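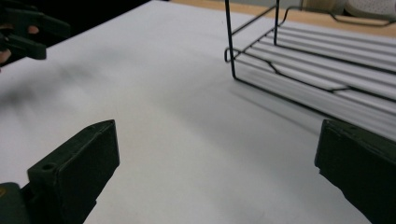
Where does the wire rack live now? On the white table, at the end away from the door, until the group votes otherwise.

Print this page
E-mail this page

Pennington Shared Workroom
Minutes of the Members' Meeting, Jun 10, 2018

Present: Emiko Nagano (chair), Nives Vitale, Isamu Nomura, Jeptoo Magesa
Apologies: Shinji Yagi, who sent a note longer than the agenda
Minutes taken by: Jeptoo Magesa, again

1. Minutes of the last meeting

Approved with one correction. Isamu did not "storm out" over the glue. He left at a normal pace to move his car. The word has been changed to "left."

2. The table

Emiko reported that the white table has been cleared and wiped, and asked that it stay a table. It has spent most of the year as a filing system. Nives asked whether the things removed from it had been thrown away. Emiko said they were in two boxes under the sink and that anyone who missed them could go and look. Nives went and looked. The meeting paused.

On resuming, Nives reported the recovery of one good pair of scissors and a quantity of string.

Agreed: no hot glue, no varnish and no wet paint directly on the tabletop. Mats are in the tall cupboard. Isamu asked whether tea counted. Tea does not count, but the ring it leaves does.

3. The rack

This took most of the evening.

Emiko favors keeping the black wire rack on the table, where people can reach it without kneeling. Isamu would like it on the wall. He has wanted things on the wall since he bought the drill. Jeptoo pointed out that the wall behind the table is the one with the pipe in it, and Isamu agreed that this was a consideration.

Shinji's note was read aloud. In summary: the rack is fine, the old one from Rodero was also fine, he never understood why we got rid of the old one, and whoever has his steel ruler should think about their life. The meeting noted the point about the ruler. No one confessed.

Nives raised scratching. The table is smooth at the moment and she would like it to die that way. She proposed felt pads under the rack. Isamu has a sheet of felt left over from November and offered to cut it up. Emiko asked that he do this before the next meeting, and that the minutes record her having said so.

A trial was agreed. The rack stays on the table for two months, on felt, at the far end. It is for work in progress only. It is not for coats, lunch, mail, or the sort of object described by its owner as "only there for a minute." Anything left after closing goes in the boxes under the sink, with the string.

In favor: Emiko, Nives, Jeptoo. Against: Isamu, who wished it known that he was against it in a friendly way.

4. Labels

Jeptoo offered to make labels for members' spaces. Discussion of whether labels should carry first names, surnames or initials. Initials were rejected when it was remembered that people here already sign things with initials and then deny it. First names it is. Nives would like hers spelled correctly this time.

5. Money

The balance stands at $910. Emiko described this as healthy. Isamu described it as a band saw. The item was closed.

Nives has a quote from Giklow for a second lamp over the table, as the daylight side is good but anyone working in the evening is doing so in their own shadow. The quote was passed around and found to include a delivery charge larger than the lamp. Nives will ask if she can collect it herself.

6. Open day

Skendness Crafts has asked if we would host visitors again. General willingness, provided somebody else does the biscuits. Emiko will reply that we would be delighted and leave out the part about the biscuits. The table is to be kept clear for demonstrations. Jeptoo asked what we would be demonstrating. Carried over.

7. Any other business

The kettle. Isamu says it is working. Nives says it is making a noise. Both were felt to be true.

The key to the tall cupboard is to go back on its hook.

Actions

Isamu: felt pads. Also the hook for the key.
Nives: lamp, Giklow, collection.
Emiko: reply to Skendness. Answer Shinji, kindly.
Jeptoo: labels, these minutes.
All: look for a steel ruler.

The meeting closed when the kettle did.

Print this page
E-mail this page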